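Prondness Textile Care
Garment Finishing Equipment > Steam Tables

Alix 200 Steam Finishing Table
Catalog number PT-200-A
List price: $1,895 (table, iron rest, foot pedal and standard pad)

Overview

The Alix 200 is a heated vacuum table for finishing outerwear, knitwear and household cloth in small laundries, alteration shops and rental wardrobes. It draws steam down through the pad and out through a rear duct, so the cloth cools flat before it is lifted. The table does not produce its own steam. It must be connected to a separate boiler or to a steam iron with its own tank.

The work surface is wide enough for an adult jacket laid open with one sleeve extended. Larger pieces are finished in sections, starting from the hem and working toward the neck.

Garments with drawcords and zippers

Zip-front garments with a collar or hood need more preparation than shirts. Metal zipper parts hold heat longer than the cloth next to them and can leave a shine mark on the facing. Cords trap moisture inside their channel. Lay the garment out before steaming and bring both cords clear of the neck opening.
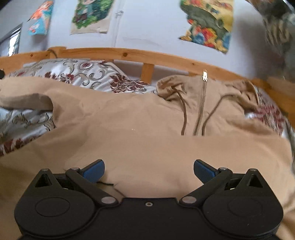 Page 13

Close the zipper to just below the collar seam and cover the pull with a dry press cloth. Steam the collar from the inside first. Do not run the vacuum while the iron is in contact with the zipper tape, as the tape will draw down into the pad and pick up its weave. Soft folds in plain cotton or cotton blend normally release with steam alone. Set creases need a second pass with light contact.

Pad and cover

The standard pad has three layers: a perforated silicone base, a polyester felt and a woven cover with a drawstring edge. The cover is machine washable at a warm setting and should be refitted while slightly damp. The felt is not washable. Replace it when it no longer springs back after hand pressure.

The Pedier foot control is supplied with all current tables. The left side of the pedal runs the vacuum and the right side runs the blower, where fitted. Tables shipped before the control was changed have a single-function pedal. The two types use different plugs and are not interchangeable.

Specifications

Work surface: 48 x 30 in
Working height: adjustable, 33 to 38 in
Surface temperature: adjustable to 200 °F
Vacuum motor: 1/2 hp
Supply: 120 V, single phase, 15 A dedicated circuit
Duct outlet: 5 in, rear
Net weight: 118 lb
Warranty: 5 years frame, 1 year motor and heating element

Installation

Place the table on a level floor with at least 12 in of clearance behind the duct. The duct run should be as short as the room allows and must not share a line with a dryer. Water collects at low points in flexible duct, so use rigid duct for any run longer than 6 ft. Let the surface heat for 20 minutes before first use. A faint smell from the new felt is normal during this period.

The drain cup under the front rail should be emptied at the end of each shift. In hard water areas, check the cup for scale once a month.

Finishing without the table

Some pieces are too bulky to move and are treated where they lie, using a hand steamer over bedding or a padded board. Hold the steamer head 2 in from the cloth and keep it moving. Put a cotton sheet beneath any dyed item, and test printed fabrics at a hem, where color transfer will show first. Without vacuum the cloth stays damp for longer and should not be folded until it is fully cool.

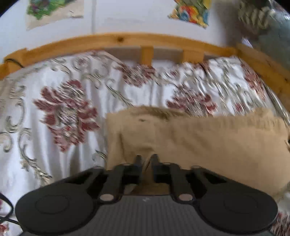 Options and spare parts

PT-211 Sleeve buck, swing arm, left or right mount
PT-214 Blower kit, factory fitted only
PT-220 Woven cover, drawstring edge
PT-221 Polyester felt
PT-222 Silicone base, perforated
PT-230 Pedier foot control, two-function
PT-235 Duct adapter, 5 in to 4 in
PT-240 Press cloth, cotton, pack of 5

Use of the PT-235 adapter reduces airflow and is not advised with the blower kit.

Ordering and service

Tables ship by freight, partly assembled, on one pallet. Lift gate delivery must be requested when the order is placed. Spare parts ship by parcel.

Sales: Uyên Tôn
Technical service: Lorcan Scanlon
Parts and repairs in Ireland: Ó Gríofa

Have the serial number ready when calling about a motor or heating fault. It is stamped on the inside of the right rear leg. Prices do not include freight or duct material and are next reviewed in November.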